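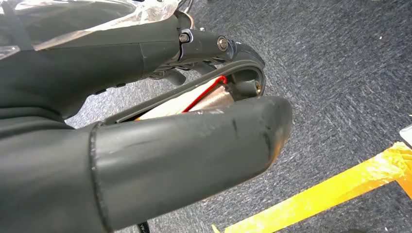
The club's gripper over the practice carpet, with the worn tip of its lower finger in front and a strip of yellow tape on the floor.

The robotics club at Trutberg meets after classes, and by four o'clock the floor is already taken. Shoes stay near the door. The students talk quietly, in two or three languages, and the motors are louder than they are.

This year they prepare for the Rominer, a regional competition for school teams. The task sounds simple. A robot must pick up soft and flat things from the floor and put them in the right place, and it has 400 seconds to do it. A card lying on carpet is much harder than a wooden block. The fingers must come very low, and if they come too low they scrape.

The scraping leaves marks. On the club's gripper the rounded end of the lower finger is scuffed and scratched, with pale gray places in the dark surface. The students had a long discussion about whether to cover it with something new. The older ones wanted to keep it, as they had learned how this finger behaves and the competition was already close. The younger ones wanted a clean part. For the moment the old finger stays.

The control program is called Joshi. It was begun by a group of students who have since graduated, and the present team inherited it with very few comments inside. They spent most of August reading it. One student told me that she understood the closing routine only after she drew it on paper, line by line, and hung the paper over her bed.

Every attempt is written in a notebook. The last entry on the day of my visit was number 1706. Next to each number there is one word, usually "slipped" or "held," and sometimes a small angry drawing.

Money is a constant question. The entry fee for the Rominer is 50 euros, and the team also has to pay the train. A local repair shop, Prumier, gives them screws and bearings at a low price and lets them use its drill press in the evening — but only until seven.

At their last practice round the team received 97 points, their best result so far. They were not very happy with it. Two cards had stayed on the carpet, and they wanted to know why. When I left, the robot was going down for one more try, and somebody was already looking for the pencil.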